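Plekley Questions the Five-Second Fold in New Home Laundry Survey

For immediate release – June

Plekley, the household advice publisher, today released the results of a survey of 2,172 adults on how they fold, store and put away their clothes. The findings cast doubt on a good deal of what is sold under the name of organizing.

Of those who took part, 1,331 said they had tried a folding method learned from a video or a book. Only 189 were still using it a month later. The rest had gone back to whatever they did before, which for many was a chair.

"We keep hearing that a new fold will change your mornings," said Divya Kotian, who edits the laundry pages at Plekley. "I would like to see the evidence. Most of the methods we looked at were shown on a thin cotton T-shirt, on a big white table, by someone who folds for a living. Try it with a jacket on a bed."

The bed is where most folding gets done, according to the survey, and it came out ahead of tables, floors and the top of the dryer. Plekley based its home trials there, on made-up beds with everyday sheets, and left the folding boards in the box.
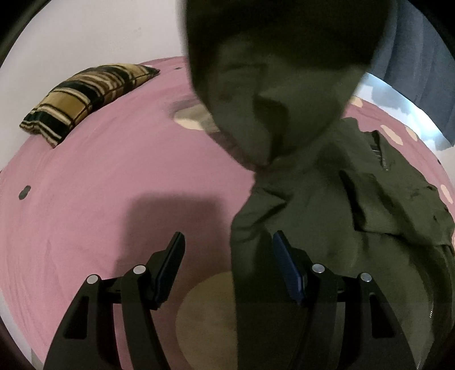
Outerwear: The Weak Spot

Jackets gave the popular methods the most trouble. A collar, a chest pocket and a front zipper all resist being pressed into a neat rectangle, and the instructions in the guides Plekley reviewed tend to skip over them. Several suggest rolling. Testers found that a rolled jacket took up no less drawer space than a folded one, and a good deal more patience.
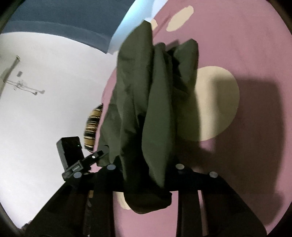 Plekley also looked at the claim that dark clothes should always be stored standing on edge, so that they can be told apart at a glance. Heavier fabric has its own ideas. Gathered up off a patterned pink sheet, dark green cloth drops into long folds with a crease down the middle so deep that it reads as black, and the shade is hard to judge anywhere near it. Testers who filed their dark items upright still pulled out the wrong one.

"A hanger costs very little and asks nothing of you," said Eliécer Cuadros, who ran the home trials. "I went in hoping to be talked out of hangers. It didn't happen."

The full report compares 31 published folding methods and gives a passing grade to very few. It also takes a hard look at drawer dividers, vacuum bags and scented liners – the last of these in a chapter Kotian describes as "short."

The report is free to read on the Plekley website. Printed copies can be requested through the press office, which is open until 5 p.m.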